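## 4. Living with the membrane

I want to slow down here, because this is the part of the study where I learned the most and where the numbers help the least. The previous section covered how much water each unit made on the bench. Fine. But a watermaker on a cruising boat spends most of its life doing nothing at all, and what happens to the membrane in those idle weeks decides whether you get decent water when you finally flip the switch.

### 4.1 How the idle periods were set up

I ran two units side by side, the Veludel and the Irkura. Both are small reverse-osmosis machines of the kind you'd squeeze under a settee berth, and both take seawater through a coarse strainer and a 20-micron prefilter, then a 5-micron one, before it gets anywhere near the high-pressure pump. I bought the same filter cartridges for both so I couldn't blame one machine's troubles on a cheap cartridge (I had done just that in an earlier round, and it cost me most of May).

Each idle period went the same way. I ran the unit until the product water settled, flushed it with fresh water, closed the seacocks and walked off. When I came back I opened everything up, started at low pressure, and sent the first water overboard until the salinity meter calmed down. What I wrote down was how long that took, and where the reading ended up compared with the last run.

I'll admit the flush was where I was sloppiest at first. The Veludel has a timed flush valve, so you press a button and go make coffee. The Irkura has a manual three-way valve, which I like a lot better as a piece of plumbing, but it does mean that you are the timer. In the early runs I'd flush it until I got bored. Once I started using a kitchen timer the Irkura's results tightened up right away, and I threw out the runs from before that. They're in the appendix if anybody wants them, but I wouldn't build anything on them.

### 4.2 What the restart looked like

Both units came back happily after short breaks. The product water was under 300 parts per million within minutes, and I'd have drunk it without thinking twice. After longer breaks the two started to drift apart. The Veludel took longer to settle, and it ended a bit saltier each time. The Irkura held steadier, though it had one bad restart where the reading sat stubbornly high until I'd run the thing for 50 minutes.

I don't want to make too much of that one restart. When I pulled the housing apart I found an O-ring on the product tube that had been nicked, most likely by me, most likely when I put it together on a rolling boat with cold hands. A new O-ring went in and the problem went away. I have kept the run in the results anyway -- it's the sort of thing that happens to owners, and a test that leaves out the owner isn't much use to one.

The smell was a surprise. After the long breaks both machines gave off that rotten-egg whiff on startup, and it had very little to do with how well I'd flushed the membrane. It came from the raw water side, the hose between the seacock and the first filter, where the freshwater flush never reaches. Anything alive in that stretch of hose dies there, and you get to meet it again later. I ended up draining the hose by hand and taking the strainer basket out to dry, and after that the whiff was mostly gone. If I were laying out a new boat I'd keep that hose as short as I possibly could.

### 4.3 Flush water and where it comes from

Every flush uses water you've already paid for in amp-hours. It also has to be free of chlorine, which is hard on these membranes, and marina water usually has some in it. I fitted a Mocanu carbon cartridge in the flush line of both units and changed it on a schedule, even when it looked perfectly clean. You can't tell a spent carbon filter by looking at it!

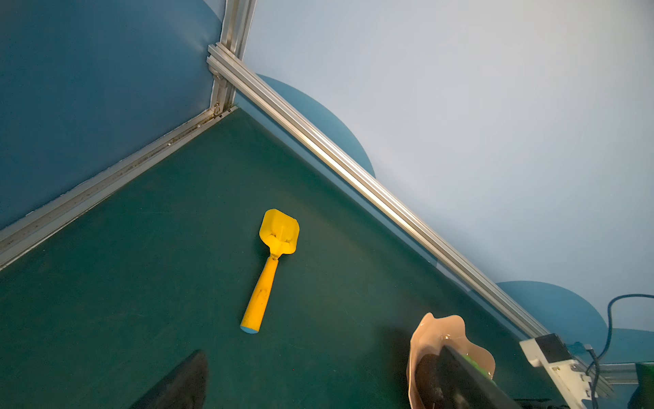 **Figure 3.**

The trouble with a schedule is that you have to keep it. Carbon loses its grip slowly, and if you top up your tanks at a dock every few days you'll use up a cartridge a lot faster than somebody at anchor who only ever flushes with their own product water. I now think the anchor habit is the better one all around. Fill a separate small tank from the watermaker while it's running well, save it for flushing, and leave the dock hose for washing the deck.

For the longest break I pickled both membranes with the Cinosico storage powder, mixed up in a bucket and drawn through at low pressure. It's a fiddly job and you do end up with wet feet. The restart took longer too, as you have to rinse all of that out before you even think about sampling. But the final readings came back close to where they'd been before the break, for both machines, and neither had managed that on plain flushing over a shorter gap.

So my own cutoff has moved. I used to stretch the freshwater flush as far as my nerves would allow, and now I reach for the powder a good deal sooner. Warm water pushes that decision earlier still -- the locker where the Irkura lived ran hotter than the one with the Veludel, and I can't rule out that some of the difference between them is down to the locker. Swapping the two over is the first thing on the list for the next round, and the energy figures in Section 5 should be read with the same caution.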